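Search this manual
Type a keyword
Drallano Home Water Guide > Section 4: Under-Sink Filter, Installation and Flushing

4.1 Before you start

The Plulo under-sink filter connects to the cold water line only. Do not connect it to a hot line or to a line that feeds a dishwasher. The filter head, bracket, cartridge and both lengths of tubing are packed in the upper tray. The Leremby shutoff adapter is packed separately.

Check that the cold water valve under the sink closes fully. If water still drips from the faucet with the valve closed, replace the valve before continuing.

CAUTION: Do not use pipe compound on push-fit connections. It damages the seal and voids the warranty.
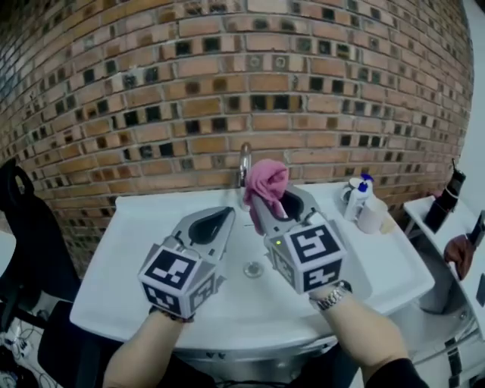 Fig. 4-1. White ceramic sink, faucet side, with pink cloth.

4.2 Mounting the bracket

1. Close the cold water valve and open the faucet to release pressure.
2. Hold the bracket against the cabinet side wall. Leave enough clearance below it to lower the cartridge out of the head.
3. Mark the screw holes, drill pilot holes and fasten the bracket.
4. Slide the filter head onto the bracket until the tab clicks.

NOTE: The arrow on the filter head must point toward the faucet. A head mounted in reverse will pass water at a reduced rate and the cartridge will clog early.

4.3 Connecting the tubing

1. Fit the Leremby adapter to the cold water valve. Tighten by hand, then a quarter turn with a wrench.
2. Cut the tubing square. Angled cuts leak.
3. Push the inlet tube into the port marked IN until it stops. Pull back lightly to confirm that it is held.
4. Repeat for the port marked OUT and the faucet supply.
5. Insert the cartridge and turn it clockwise to the stop.

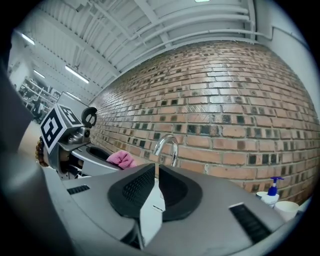
Leak checks are done with the valve half open at first. Open it slowly, wait for the line to fill, and wipe each connection in turn, starting at the adapter. Use a colored cloth, such as the pink one shown, and crumple it so that a fold reaches behind the fitting. Examine the cloth after each connection. If it is damp, close the valve, push the tube in again and repeat the check. Then open the valve fully and check all connections once more.

4.4 Flushing a new cartridge

1. Run cold water through the filter for 11 minutes.
2. Discard this water. Gray or cloudy water is normal during flushing.
3. Close the faucet and reset the counter on the filter head.

Replace the cartridge after 2000 gallons or when the flow drops noticeably. Order part 3229 for the standard cartridge. The Maeng scale cartridge uses the same head but must be flushed twice.

CAUTION: If the home will be empty in freezing weather, close the valve, drain the line and store the cartridge indoors.

Was this section useful? 11 comments
Share 4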